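Starting Basil in a Paper Cup

I've been starting my basil in plain white paper cups for years now, and I still get asked how I do it, so I finally typed it up. You need a cup, a bag of seed mix, a packet of seeds and a table you don't mind wiping down.

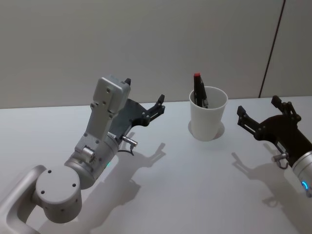 Getting the cup ready

Stand the cup upright and leave the rolled rim alone. It keeps the top stiff once there's damp soil inside, and you'll be glad of it when you pick the thing up! Turn it over and poke 6 holes in the bottom with a toothpick (I used to cut one big hole and lost half my soil through it).

Filling and sowing

Wet the mix in a bowl first — it should clump when you squeeze it but not drip. Fill to just under the rim and tap the cup on the table a couple of times. Drop three seeds on top and sprinkle on a pinch of dry mix. My neighbor Nantana Tanasarn skips the pinch and hers come up fine too, so suit yourself.

Waiting

Set the cup on a saucer, lay some plastic wrap loosely over it and keep it somewhere warm. Water from the saucer, never from the top. Take the wrap off as soon as you see green.

Moving out

I repot at 30 days, or sooner if the bottom goes soft. Tear the cup down one side and lift the whole plug out — don't pull on the stem. I tried this in November once and got very leggy plants, so wait for spring if your windows are dim like mine.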